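Pinasside Trade Desk
About us

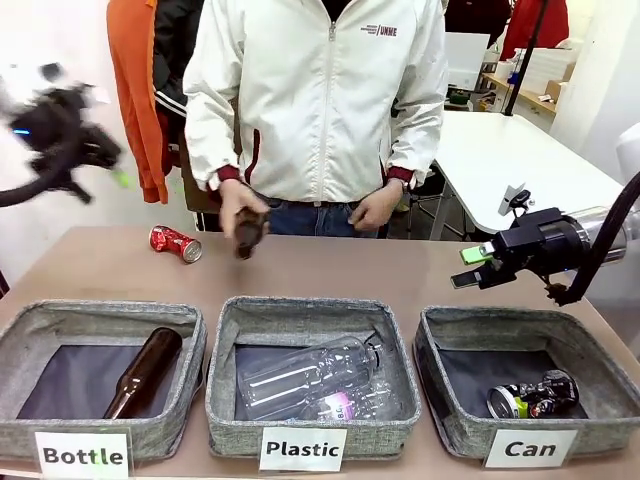 Small glass bottle in hand, crushed can on the table, gray fabric bins along the front.

Pinasside is a small outfit that helps small exporters and importers read trade rules. Tariff schedules, origin certificates, quota notices, the fine print in new agreements. We read it so you can get on with shipping.

Started by Sadia Hashmi after years of filling in customs forms for a family food business. First client was Brakano, still a client. Yousafzai came next, then Soron, then word got around. We now work with around 200 companies, most of them with no trade lawyer on staff.

What we do

Weekly bulletin. Two pages, plain English. What changed, who it hits, when it starts. If nothing changed we say so and keep it short.

Product code checks. Send us the item and what it's made of, we send back the code we'd use and why. 1,020 of these done so far, and yes we keep all of them on file.

Agreement briefings. When talks open, stall or get signed, we write up what it means for goods moving now. No guessing on who wins the politics. We do follow the politics, closely, but opinions stay out of the bulletin.

Phone hours. Mornings from 9 until noon, Eastern. Short questions only please, long ones by e-mail so we can look things up properly.

What we don't do

We're not customs brokers and we don't file entries for you. Not a lobby group either. No party money, no government contracts. Subscribers pay for all of it, $100 a year, same price for everybody.

Who we are

Sadia runs the desk and signs off on every bulletin before it goes out. The rest of us read, check and answer the phone. We hire part time readers each April, Spanish or Korean is a big plus. Send a resume and a one page summary of any trade rule you like. Pick a dull one, most of them are.

Corrections

We get things wrong sometimes. When we do the fix goes at the top of the next bulletin, not burried at the bottom. Spot something, tell us. Old bulletins are open to subscribers, going back to the first one. Search is a bit slow, were working on it.

Print this page | E-mail this page

Contact | Copyright Pinasside Trade Desk. All rights reserved. | Back to top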